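Ticket 3467
Opened: Jun 30, 2018
Opened by: Obed Ansah
Site: Tririne, second floor
Subject: Wireless drops every afternoon, back half of the floor
Priority: Normal
Status: Closed

Original report

Laptops in the back half of the floor lose the wireless network in the afternoon. It stays down for a few minutes and comes back without anyone touching anything. Some days it happens once and some days several times. The front offices are fine. Wired computers are fine the whole time, including the ones in the back.

When it drops, the network name stays in the list with full bars. The laptop says it is connected but pages don't load. Turning wireless off and on again on the laptop does not help until the network recovers on its own.

We have two Fument access points, one over the front hallway and one on the wall at the back. Both were put in last March and I have not changed the settings since then, apart from the password.

Tried so far:
Restarted both access points. No change.
Replaced the cable from the back access point to the wall jack. No change.
Moved my own laptop to the back table for an afternoon. It dropped along with the others.
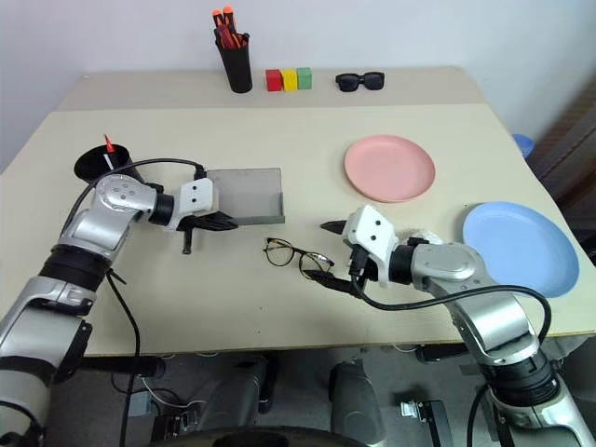 Back table, with pen holders and colored blocks.

Reply from support

Thank you for the detail. Since the signal stays strong while traffic stops, I would look at addresses and at the uplink before looking at radio problems. Please send the following:

The firmware version on each access point.
The channel each one is using on the 2.4 band and on the 5 band.
The log from the back access point covering one drop.
The address a laptop shows while it is working, and again while it is not.

Please don't reset anything to factory settings yet. That clears the log.

Update, Obed Ansah

Firmware is the same on both. The front one is on channel 6 and the back one is also on channel 6. Both are set to automatic on the 5 band. I have attached the log as text.

Laptop address while working is in the normal office range. While it is down, the address is the same but the gateway does not answer a ping. I can't ping the access point either, and I am standing under it.

One more thing I noticed going through the log. There is a line that says "link down" and then "link up" at each drop. I don't know if that means the wireless or the cable.

Reply from support

That line refers to the cable side. The access point is losing its wired connection, or losing power and coming back. If it were losing power you would also see the boot messages, and I don't see any in what you sent. So the wired port is going down while the radio stays up. That matches the full bars.

Two access points on the same channel is worth fixing but it would not cause this. Set the back one to channel 11 when you get a chance.

You already changed the cable between the access point and the wall jack. The parts left are the cable inside the wall, the patch cable in the closet and the switch port. Please move the back access point to a different port on the switch, leave everything else alone, and let it run for an afternoon.
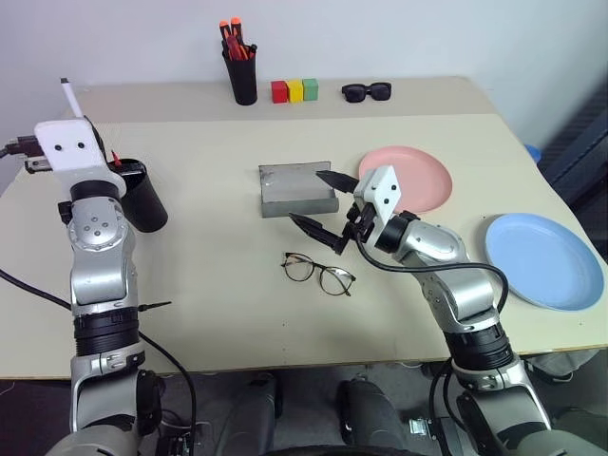 I would also like to know what else is plugged into that switch, and whether anything on it runs on a timer. Faults that keep to one part of the day often follow a schedule somewhere. Check for power saving settings on the switch while you are logged in.

Update, Obed Ansah

Moved the access point to port 5. It dropped again that afternoon, same as before. Back one is now on channel 11.

Plugged into the switch: the front and back access points, the printer, the door intercom, and the wired desks. The printer used to be on the port next to the back access point.

Power saving is turned off on the switch. I did find something called Restard installed on the computer that manages the switch. It has a list of jobs in it. I did not set it up. The person who had this job before me probably did.

Reply from support

Restard is a small scheduling program. People use it to restart network equipment on a timer. Can you copy the job list into the ticket? Please don't delete any of it until we have read it.

Update, Obed Ansah

Job list as shown:

Job A: restart printer queue, nightly. Enabled.
Job B: if the device does not answer, cycle its port. Enabled, afternoons only. Target is given by hardware address.
Job C: restart intercom, weekly. Disabled.

I looked up the hardware address in Job B. It belongs to the back access point. The note on the job says "temporary, remove after replacement." 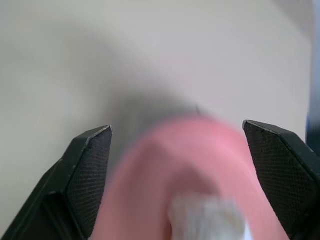
Close-up, something pink and out of focus.

Reply from support

Job B is the cause. It pings the back access point, and if it gets no reply in time it shuts the switch port and opens it again. The job finds the device by hardware address, so moving to port 5 made no difference. On a busy afternoon the access point can be slow to answer a ping, and the timeout in that job may be set too short.

Disable Job B. Leave Job A as it is.

Update, Obed Ansah

Job B is disabled. No drops since, and the log has no new "link down" lines. I had the back desks use wireless only while I was checking.

I will leave the access point on port 5 and relabel the patch cable. The timeout on Job B was set to 2 seconds, if you want that for your notes.

OK to close.

Closed by support
Cause: scheduled port restart left over from earlier equipment
Fix: job disabled
Parts used: none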